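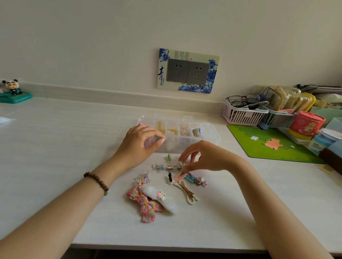
Hair clip sorting at the desk, right hand on the pale pink snap clip and left hand at the organiser.

Gelutau Small Things Sorting Pack
Sold by Buton – download, single lab licence
Availability: in stock, link sent by email

I make recordings of people tidying small fiddly objects, and Gelutau is the pack I get asked for most. It's first-person video of sorting jobs done with two hands, and every recording comes with labels that say what each hand is up to. If you're trying to get a two-armed robot to put little things into little compartments, this is the one to start with!

Hair clips are a lovely nuisance for a robot. You've got snap clips that are nearly flat, see-through bows that half vanish against a pale desk, a black clip standing up on end, a fluffy cat face sitting on top of a fabric bow (so which one do you pick up first?). Then the organiser is clear plastic too, with dividers you can look straight through. I've tried plenty of other objects and keep coming back to these.

How the labels work

I use a method I call Rathore. Most labelling follows the hand doing the picking and treats the other one as if it were on a tea break. Rathore gives both hands their own line, and the helper hand gets 4 labels to choose from: steady, point, hold back and rest. A fingertip resting on the front of the box gets a label just like a thumb and finger closing on a clip does.

Where I couldn't tell, I've marked the moment as unsure and left it in. Please don't filter those out straight away. Some of them are fingers hiding the object, and your robot's camera will have the same trouble.

What I found when I tried it

I trained the same small model twice on 100 recordings, once with ordinary picking labels and once with Rathore labels, then ran both on Walel, my pair of bench arms. The Rathore version was clearly better at keeping the box where it was while the other arm dropped something in. With the ordinary labels, Walel kept nudging the organiser along the desk and then missing the compartment. Picking itself barely changed, which surprised me a bit – I'd hoped for more there.

Going up to 200 recordings helped most with the see-through clips. Flat snap clips are still poor. Walel's fingertips are too thick to get under them, and I don't think more video will fix that, so have a look at your own grippers before you blame the data.

It's one bench and one pair of arms, so treat it as a small result. I'd love to hear from anyone who runs it on something else.

What you get

Video files with matching label files
A plain-text guide to the Rathore labels
The lists I used for training and testing
My notes on the odd and unsure moments
Free updates for 2 years

Before you buy

Backgrounds are ordinary desks with ordinary desk things on them, so you'll want a model that can cope with clutter. There's no depth data and no force data. You can publish results and stills from the pack, but please don't pass the full files on to another lab.

The next update is due in February and adds more fabric bows. Anyone who already has Gelutau will get it through the same download link.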